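Print this story E-mail this story

Robot arms, open doors at Jiklow

Visitors get a close look at table work, ask a lot about dishes

22/02/2023

Doors opened early at Jiklow and the hallway was full before the coffee was. Families, a couple of shop owners, a high school class with their teacher, some retired machinists who wanted to see the joints up close. Everybody got a paper badge and a map. The map had the restrooms in the wrong place, but people managed.

The company put on its open day to show what it has been doing in the big room at the back, where two-armed robots are being taught everyday table chores. Clearing up. Moving food from one plate to another. Putting things where a person would put them. No welding, no car doors. Small stuff, and slow.

"People come in expecting a factory," said Abilio Bermúdez, who runs the floor and led most of the tours. "What they get is us arguing about plates."

Total through the door by closing was 2781, according to the front desk, which ran out of badges in the afternoon and switched to stickers. That is well up from last time, when the day was held in the rain and the parking lot flooded at the low end. Parking this time was on the grass across the road. A few cars needed a push getting out.

Tours went out in groups of 13 and lasted a little under half an hour. First stop was a short talk in the front room, with a video that would not play for the early groups. Then down the corridor, past the machine shop, and into the work area. Visitors had to stay behind a line of yellow tape on the floor. Most did. A small boy in a dinosaur sweater did not, twice, and was brought back by his grandmother.

The system on show is called Skaditard. It is Jiklow's name for the whole setup - arms, grippers, cameras and the software that ties them together. An operator takes the arms through a job by hand first, over and over, and the recordings are used to train the machine to do it alone. Bermúdez said a single chore can need 1000 recorded runs before the team is willing to let the arms try it without help. Some need more. Folding a napkin is still not on the list.

"Soft things are hard," he said. "Hard things are not easy either, but they stay where you leave them."

Questions were mostly practical. Can it do dishes. Can it do pots. How much does it cost, can it break a glass, what happens when the power goes out. One woman asked if it could be taught to feed a cat, and Bermúdez said he would like to see the cat first. The price question did not get an answer. Jiklow is not selling Skaditard to homes and has no date for when it might. For now the company is talking to kitchens, he said, the kind that send out trays, hospitals and schools and so on. He would not say which ones.

The retired machinists stayed longest. They wanted to know about wear on the fingers and how often they are swapped. Bermúdez told them the finger pads are the part that goes first and that the shop cuts new ones in house. There was a long discussion of screws, which this reporter did not entirely follow. One man had brought his own calipers in a leather case. He was allowed to measure a spare part and seemed pleased with teh result.

Students from the high school got a longer slot before lunch and a turn at the controls, on a training unit set up away from the main tables. The job was picking up a foam block and putting it in a bowl. Harder than it looks. Several blocks went on the floor. The class record was set by a girl who said she plays a lot of piano, and she did it again when her classmates said it was luck. Their teacher had a go as well and missed the bowl.

Jiklow takes on two students for summer work each year and forms were handed out at the end. Applications close at the end of the school term. No robotics experience needed, the form says, but applicants have to be able to lift a tool box and keep a log book. The second one is where people fall down, Bermúdez said.

The plate demonstration is the one most visitors had heard about, and it is run at a table set much as it might be at home, placemat included. The idea came out of a complaint. Early tests were done on bare white board under perfect light, and when the arms were then put in front of a real table setting they did badly. So the team went out and bought placemats. Patterned ones, plain ones, a few very ugly ones. Different plates too, in every color the store had. The plant was Bermudez's idea, he says you do not learn to live in a house by practicing in a box. 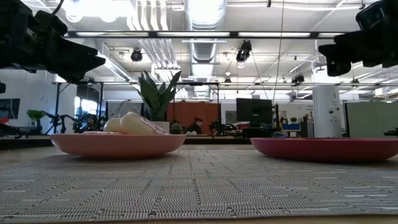 Plate to plate: Skaditard's two grippers over the table at Jiklow's open day, with the pink plate loaded and the red one across the mat.

Not all of it ran smoothly. One afternoon demonstration was stopped when the software needed a restart, and the group waiting for it was sent to see the machine shop in the meantime. Nobody complained much. The machine shop had cookies.

Also on display, the Pastor cart, a low wheeled platform meant to carry an arm from one table to the next. It was parked for the day and did not move. Staff said the floor was too crowded to run it safely. Children were allowed to sit in the driver's seat of the forklift next door instead, engine off, and the line for that was longer than the line for the robots.

Tostell, the small firm that writes the scheduling software for the cart, had a table by the exit with pens and a sign-up sheet. The pens went fast.

Some visitors had worries and said so. A man who has worked in a hospital kitchen for years asked straight out whether the arms were meant to replace him. Bermúdez said the machines are a long way from keeping up with a person on a lunch line and that the first jobs would be the ones kitchens cannot fill. The man said he had heard that kind of thing before. They talked for a while after the group moved on, and he stayed for a second tour.

Others came away wanting more. "I thought it would be faster, but I could watch it all day," said a mother of three on her way to the grass lot. Her youngest had decided on a career in forklifts.

Jiklow says it will open the doors again, most likely next February, with more parking and a map that has been checked. Groups of ten or more who want a visit before then can write to the front desk. School groups are taken first. Closed shoes required, no food in the work area, and the tape on the floor applies to everyone.

Lost property from the day is being held at reception: a single child's mitten, reading glasses, and a set of house keys on a green string.

Print this story E-mail this story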